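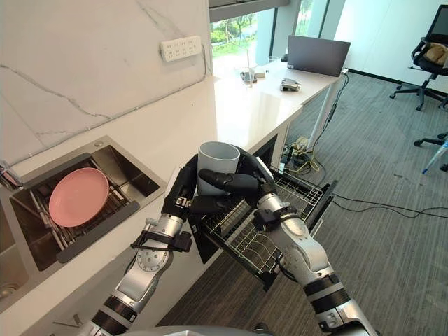

Minach is a two-armed kitchen robot kit made by Flesico and sold to labs and small workshops. Its designer, Nadine Salameh, wanted a machine that could handle ordinary dishes in an ordinary kitchen, and the results are a delight to watch! Both black, multi-fingered hands can share one object, such as a white cup held upright over a pulled-out wire dish drawer, and each arm has its own banded joints, the right one a rounded elbow too.

The kit comes with 11 practice tasks, most of them built on sinks, racks and drawers, plus more than 200 pages of setup notes. Ravinder Cormier of Dralwood reviewed it on 29 July 2018 and praised the hands above all. An update with softer fingertip pads followed in December.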